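Search this site
Enter keywords
Go

Minutes of the July meeting, Grillircombe Robotics Club, manipulation group

The meeting opened at 7:10 p.m. in the upstairs workshop. The minutes of the previous meeting were read and accepted with one change: the word "calibrated" in item 3 should have been "cleaned."

1. Matters arising

The replacement power supply for the left arm has arrived and is fitted. The old one goes back to the supplier for credit. The key to the storage cabinet has been copied, and both copies are on the hook by the door.

Members asked again whether the workshop could stay open later on meeting nights. The landlord has not answered. The secretary will write a second time.

2. Finger trials, Takier and Hadik

The group has now finished the first block of trials with the two finger sets on loan. Both sets were run on both arms, with the same operator script and the same objects. There were 877 attempts with the Takier fingers. The Hadik count stands at 847, short of the other because one session was lost to a loose connector on the right wrist.

The operators reported the following.

Takier: closes evenly, good on round objects, slow to seat if the object is off center. The tip pads mark easily and need wiping between sessions.

Hadik: quicker to close, better at reaching in beside a second object. Two operators found that it tends to tip tall objects when it comes in low. One operator did not see this and thought the approach height in the script was to blame.

It was agreed that the counts alone should not be used to choose between the sets, as the grasp failures were not logged in the same way in the early sessions. From now on a grasp is a failure if the object is not clear of the table after the lift command. A drop after lifting gets its own code. The log sheet will be changed to match.

A member asked if the force setting had been the same throughout. It had not. The Hadik set was run at the lower setting for the first 12 sessions at the lender's request. Those sessions will be marked in the log and kept out of any table we hand around.

3. Sandu controller

The Sandu controller was tried on the left arm only. Homing works and the arm follows the recorded paths. There is a delay of up to 10 control cycles when the gripper command and an arm command are sent together. The members who ran the test think this is in our own bridge software. They will send the commands separately and compare before anyone writes to the maker.

The right arm stays on the old controller until this is settled. A proposal to move both arms over at once was voted down.

4. Table layout for the next block

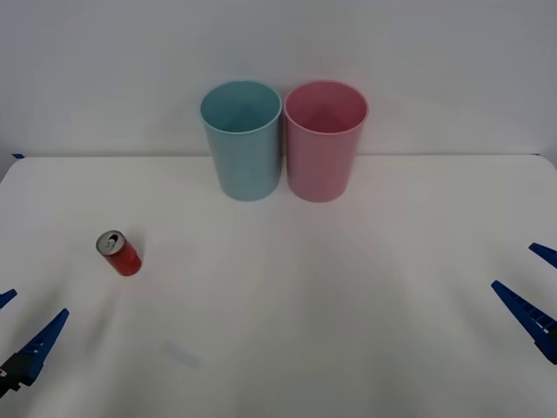 The next block will use one fixed layout for every run so that the finger sets can be compared fairly. Discussion was mostly about spacing. With the blue and pink cups almost touching at the back, a finger has very little room to go down between them, and several members wanted them moved apart. Others said the tight spacing is the useful part of the test. It was agreed to run the cups both ways, close together first. The red can stays toward the front on the left arm's side, upright, and will be the first pick in each run. Both grippers start open.

The table cover should be pulled flat before each session, as creases can shift a light object. Start positions will be written on the session sheet.

5. Any other business

The label printer is out of tape. A member will bring a roll.

There was a request to share the log with the college group. Agreed, once the failure codes are corrected.

The meeting closed at 8:50 p.m.

14 shares
3 comments

gearside
Was the low approach on the Hadik fingers the same on both arms? I only ran the right one and saw the tipping maybe every other session.

workshop_key
Same script for both. The height is going on the new log sheet so we can check.

tblsaw
Please keep the close spacing in for the whole block, even if the numbers look bad.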